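Notebook | Equipment | Purchasing | Archive

April, Tuesday
Entered by Nikola Vlachou

Purpose of entry: to record the equipment position before the budget request for the next period is submitted, and to set down what was discussed at the table this morning so that the figures can be traced later. Vlasta Papadopoulos attended and has read the first half of these notes.

The request as it stands has three parts: replacement finger pads for the grippers, cable management for the arm stations, and the resurfacing or replacement of the table coverings. A fourth part, a second dual-arm unit, has been discussed since winter and is dealt with separately below. The cable-into-carton task was used as the reference for all estimates. It is the task we run most often, and it places demands on every item in the request.
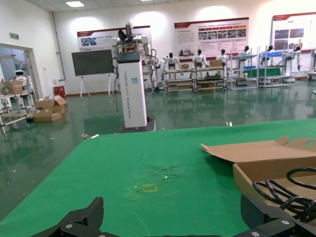 Nikola Vlachou

Table coverings. The green covering is worn at the middle of the work area, where there is now a lighter, scuffed patch. The yellow tape square is close to it. Any new covering will require the markers to be laid out again and measured, and this labor should appear in the request. Last year it was left out and the hours were taken from the testing allowance. Josine quoted for a heavier cloth in the same color. Vlasta prefers to keep the color unchanged so that earlier and later runs can be compared. I agree. A sample should be requested before any order is placed.

Cartons. These are a minor cost but an irregular one. We have been reusing delivery cartons, and the sizes vary. The carton on the table this morning has a round hole in one flap, and other cartons in the room do not match it. If the task is to be repeated under fixed conditions, one size should be bought in quantity. Georgiev supplies plain cartons in bundles of 40. One bundle should be sufficient for the first period. I have entered it under consumables.

Cables. The black cable is adequate for present work. Vlasta asked that we buy three further lengths of differing stiffness, so that the estimate of pad wear does not rest on a single type. Approved for inclusion. She will write the specification.

Finger pads. This is the item on which we have the least information. Rondon states in its quotation that a set should be inspected after 1000 closures. Our own log does not record closures, only sessions, and the two cannot be reconciled. I propose that a count be kept from now on and that 15 sets be budgeted in the meantime. Vlasta considers this high. The figure is left open pending one month of counting.

Screws for the gripper plates should be ordered with the pads. They are inexpensive, and a separate order would attract a second delivery charge. 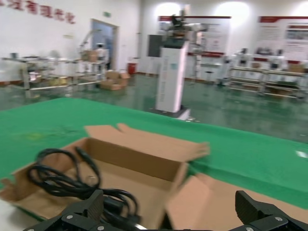

Reference task, cable and open carton, gripper at the near flap.

Position of the carton. With the flaps unfolded, the carton takes up a good deal of the table, and one flap extends into the area in front of the right finger. A shallow tray or locating edge would hold the carton in a fixed place. The workshop can make one. Material only, no purchase of a finished part.

Second dual-arm unit. Urnoleck has offered a unit with delivery in some 23 weeks from the date of order. The price is within the range expected, but the offer excludes installation and the first year of service. Both must be added before any comparison is made with the other offers. The following points also remain to be settled:

- floor space, with the display boards and shelving left where they are
- whether the existing low racks can carry the spare parts
- power at the back wall
- training hours for two operators

My view is that the unit should be requested as a separate line with its own justification. If it is combined with the consumables and then refused, the pads and coverings would be delayed as well. Vlasta would submit everything together and mark the unit as optional. We did not reach agreement and will put both versions forward.

Actions

N.V.: obtain cloth sample from Josine; revise Urnoleck figure to include installation and service; start closure count.
V.P.: cable specification; sketch of carton tray for the workshop; check shelf loads.

The Rondon quotation is filed in the purchasing folder, with the superseded one behind it. The delivery charge on the second page has been queried and a corrected copy is awaited.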